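Needle and Thread: Pictures from the Stitching Days at Dundbridge

Posted Nov 29, 2019 by Ingvild Wallin

I have been promising this page since September, and several of you have very kindly stopped asking, so thank you for your patience! The stitching days took up two full days of the fall calendar and a good deal more of my kitchen table, where all the sign-up sheets ended up. There was far more to tell than I could squeeze into the newsletter, so I am letting myself ramble a little, and you are welcome to skip straight to the pictures.

For anyone new to us, the stitching days are for people who close wounds for a living, or hope to, and would like some quiet hours to work on it without a clock on the wall. Hedvig Granström leads them. She has kept a tally of her own practice knots ever since she was a student and passed 4,000 this year, and she still says her left-handed ones are nothing to show your mother. (I have seen them. Her mother would be delighted.)

First Stitches

Everybody wants to get to the knot, and Hedvig always pulls them back to the needle. Where does it wait while you are busy with the thread? How much slack have you left yourself? We spent most of the first morning on loops alone, big ones and small ones, and on how to set one up next to a short cut without dragging the thread through everything else. 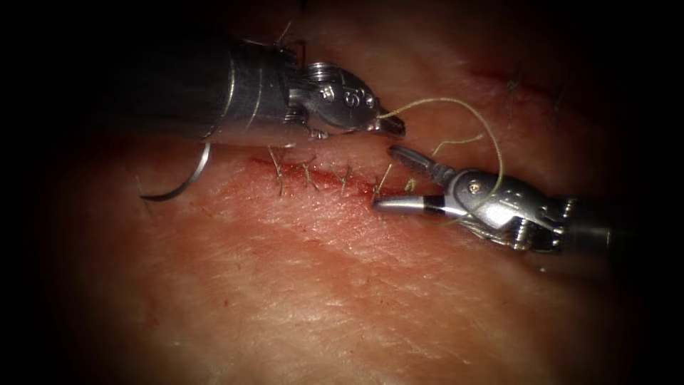

A wide loop beside the short red line, with the curved needle hanging free to the left.

Lauri Jääskeläinen had a lovely way of explaining the loop to the newer people, something to do with tying up a boat, and I wish I had written it down, as I have tried to repeat it at home and only managed to confuse my husband. The main thing was to keep the loop open and round until you have the other end safely in hand. A loop that gets pulled flat too soon is a misery to find your way back into, especially with thread this fine.

Getting Into a Rhythm

By the second morning the room had gone quiet in that nice way a room does when people are concentrating. We opened 200 packets of thread over the course of the event, and I can report that the little paper wrappers get into coat pockets, teacups and, in one case, a sandwich. Anel Dlamini went home with a dozen of them in her hood.

Three stitches in a row was the goal Hedvig set, evenly spaced, with the tails trimmed to whatever length you could defend if she came by and asked you. 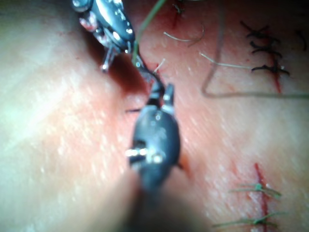
She did come by and ask, of course. Her feeling is that the first stitch gets all your attention and the third gets what is left over, so she likes to look at the third one first. Ha-neul Hyun had gone back and redone hers before lunch, then redone it again after, and was so cheerful about it that half the table started theirs over to keep her company.

Knots, Tails and Long Ends

I am very fond of the look of fresh knots, I have to say. They are tiny, untidy things up close, all spikes and whiskers, and then you lean back and they line up along the cut as if they had been planned that way. The long end is the part that wanders. It loops up, lies across the work you have already done, and needs some gentle minding while you get ready for the next stitch.

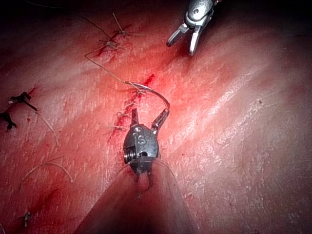

Thanks, and a Word About Next Time

A big thank-you to the bakery at Lerkcombe for the cardamom buns, and to our friends in Wutlow for the extra chairs, which have all gone back except the green one. If you know where the green one is, please tell me and I will not ask any questions.

We would love to do this again once the weather turns. Hedvig wants to give a whole afternoon to left-handed knots, and Lauri has offered to tell the boat story slowly enough for me to take notes. Send me a line if you would like a place, and let me know whether you would rather come in the morning or the afternoon.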